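Duta: Getting a Set of Plastic Plates to Put Itself Away (Almost)
Project report, Household Objects course, Rormont

Background

My project is called Duta, and it's about plates. I picked the topic because the shared kitchen at Penry, where I live, has one shelf for dishes and it is always a disaster. We have big plates on top of little ones, bowls leaning on everything, and one stack that slides every time somebody opens the cabinet. So my question was pretty simple: does color help people put plates away in an order that stays put, or do they go by size no matter what color things are?

The plates are a cheap plastic picnic set from Kellavlow, the discount store across from the bus stop. The entire set, all sizes together, weighs 765 grams on the kitchen scale, which surprised me because it feels like nothing when you carry it. Some of the plates are see-through and some are solid, and I didn't think that would matter when I bought them. It ended up mattering a lot!

What I did

I started each round by spreading the plates out in no special order. Then they had to go back into one stack, and I wrote down which plate went first, where the order changed, and if the stack leaned. I had three sets of rules:

Rule A: biggest plate on the bottom, ignore color.
Rule B: same colors together, ignore size.
Rule C: same colors together first, and then biggest to smallest.

I thought Rule C was going to be the winner, since it's the one I would pick for my own shelf. My first draft of this report even said so in the introduction (I took it out, obviously).

I looked at the plates from above to judge the order and from down low to judge the rims. Looking from the side makes such a difference. A shallow plate has a long flat line along the top and then a belly that curves in underneath, and that curve decides how well it sits in the next plate down. From above you really only notice color and how wide it is. 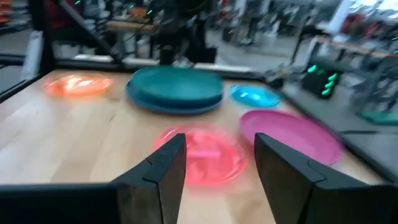
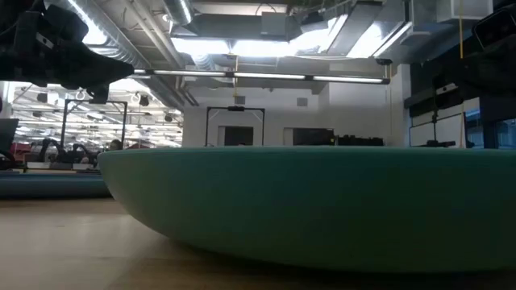
Figures 1 and 2. First, the colored plates spread out on the table, with the teal ones stacked; second, a shallow teal shape seen from the side on pale wood.

What happened

Rule A gave the neatest stacks. If every plate is a bit smaller than the one under it, you get that nice stepped edge, with the darker rim of the lower plate peeking out all the way around. The teal ones are the best at this and they basically click together in my head, even though there's no click.

Rule B was a mess. A small plate in the wrong place makes a wobbly spot, and anything wide on top of it rocks. I had one stack go over onto the counter with a noise that brought my roommate out of the shower.

Rule C was in between. It works inside each color, but as soon as you change color you may be going from small back to large, and then you have the Rule B problem again. With a set where every color came in every size you'd get little towers, and that would probably be fine. My set isn't like that.

The see-through plates were their own problem. When you lay the orange or the red one on top of something solid, the color underneath comes through and you can't tell quickly what you're looking at. I wrote down the wrong color more than once and had to redo those rounds. Under bright lights they also get shiny spots that hide the rim, so I switched to checking those by touch.

Things I would change

I'd buy two identical sets so the sizes match across colors. I'd also write the notes on paper. My phone log ran to 3,742 words and I had a limit of 3,000 for the appendix, so a lot of grumbling about orange plates had to go.

I also never tested a wet stack. Plastic plates stick together when they're wet and I'm guessing that changes which order is easiest to take apart again, which is half of what a shelf is for. It would be a good project for somebody next year, and they can have my plates.

For now the Penry shelf is on Rule A. The bowls are still leaning on everything.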